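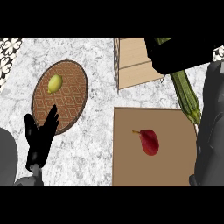
Zitrone auf rundem Platzset, Arbeitsplatte in Marmoroptik

Salzzitronen selbst einlegen

Salzzitronen gehören in Tajine, Couscous und Linsensalat. Im Laden kostet ein kleines Glas oft mehr als ein ganzes Netz Zitronen. Die Arbeit dauert eine Viertelstunde, danach muss das Glas nur noch stehen.

Zutaten für ein Bügelglas mit 1 Liter
5 unbehandelte Zitronen mit dünner Schale
3 bis 4 weitere Zitronen für den Saft
100 g grobes Meersalz ohne Rieselhilfe
1 Lorbeerblatt
einige Pfefferkörner, nach Geschmack

Glas vorbereiten
Das Glas und den Gummiring heiß auswaschen. Danach das Glas offen in den kalten Backofen stellen, auf 120 Grad aufheizen und eine Viertelstunde darin lassen. Der Gummiring kommt nicht in den Ofen, er wird in einem Topf kurz ausgekocht. Ich nehme die Gläser von Nudora, andere mit breiter Öffnung gehen genauso. Bei schmalen Öffnungen bekommt man die Früchte am Ende schlecht heraus.

Zitronen einschneiden
Die Früchte unter warmem Wasser abbürsten und gut abtrocknen. Den Stielansatz knapp abschneiden. Jede Zitrone von oben kreuzweise einschneiden, aber nur so tief, dass sie unten noch 1 bis 2 cm zusammenhält. Sichtbare Kerne mit der Messerspitze herausholen.

Füllen
Einen Esslöffel Salz auf den Glasboden geben. Die Zitronen etwas aufklappen, innen kräftig mit Salz füllen und wieder zusammendrücken. Dann eine nach der anderen ins Glas pressen, ruhig mit Kraft - es soll Saft austreten. Lorbeer und Pfeffer dazwischenstecken, restliches Salz darüberstreuen. Die übrigen Zitronen auspressen und den Saft angießen, bis alles bedeckt ist. Bei mir waren das zuletzt 300 ml. Das hängt davon ab, wie saftig die Früchte sind.

Reifen lassen
Das Glas verschließen und an einen dunklen, kühlen Platz stellen. In der ersten Woche einmal am Tag umdrehen, damit sich das Salz löst. Ragt eine Zitrone heraus, Saft nachgießen oder die Früchte mit einem kleinen Glasgewicht beschweren. Nach vier Wochen kann man probieren, besser sind sechs. Mein Glas vom Februar ist noch etwas zu fest.

Verwenden
Eine Viertelzitrone herausnehmen, abspülen und das Fruchtfleisch entfernen. Die Schale fein würfeln und erst gegen Ende der Garzeit zugeben. Das Gericht vorher nur schwach salzen.

Nach dem Öffnen gehört das Glas in den Kühlschrank. Immer mit sauberem Löffel entnehmen. Bei Schimmel alles wegwerfen.

Stand: 26. März 2020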